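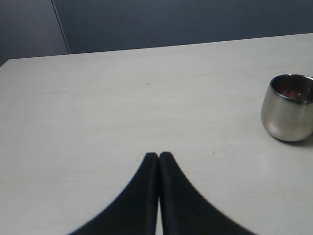

1. Purpose of the report

This report reviews the Gretach Starter Kit, a software and fixture package for small robot arms sold by Titance. Our course group tested it for one term to decide if the department should buy a license for the teaching lab. The kit covers task setup, recording and playback. The arm is bought separately.

2. What the kit includes

The package came with a setup program, a printed manual, a wrist camera bracket and a license key valid for 25 seats. The manual is clear on wiring and thin on calibration. Two of the calibration steps refer to menu items that have been renamed in the current version.

Installation took 4 hours on the lab computer. Most of that time went to a driver conflict, which Titance support solved by email in February.

3. Test task

The task was a transfer of wrapped candies from a bowl to a cup. Candy was chosen for its uneven shape and shiny wrapping – both are hard on grip planning and on the camera. The arm was a PiPER with a two-finger gripper. Cup and bowl are stainless steel and stand close together on the table, so the gripper has little room between the two rims.
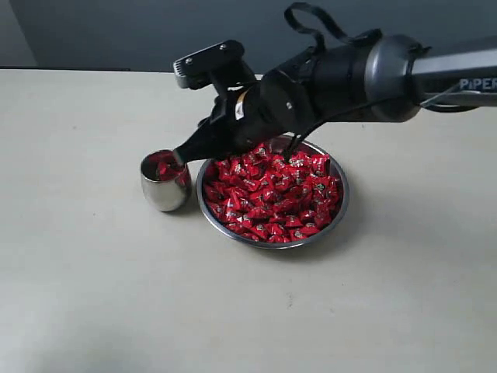 Reading time: 2 min

The wrist camera view includes the gripper fingers, and the software lets the user mask them. Without the mask, the object finder sometimes marked a fingertip as a target. With the mask on, this error did not come back during our tests.

4. Results

We ran 200 transfer attempts in total, split over 7 lab sessions. Failed grips were mostly of one type: the fingers closed on the end of a wrapper and the candy slipped on the way up. Lowering the closing speed helped. Reflections on the metal cup also shifted the detected rim position, and we corrected this by entering the cup height by hand.

We compared the workflow with the Erness package used in last year's course. Erness has better logs. Gretach is faster to set up for a new task, and its playback editor is easier for beginners.

5. Recommendation

Buy the license for one year. Ask Titance for an updated calibration chapter before the next course begins.

Adamczyk Lab, student reports | Dec 9, 2019
Shares: 4 | Comments: 0
Contact | Copyright | Back to top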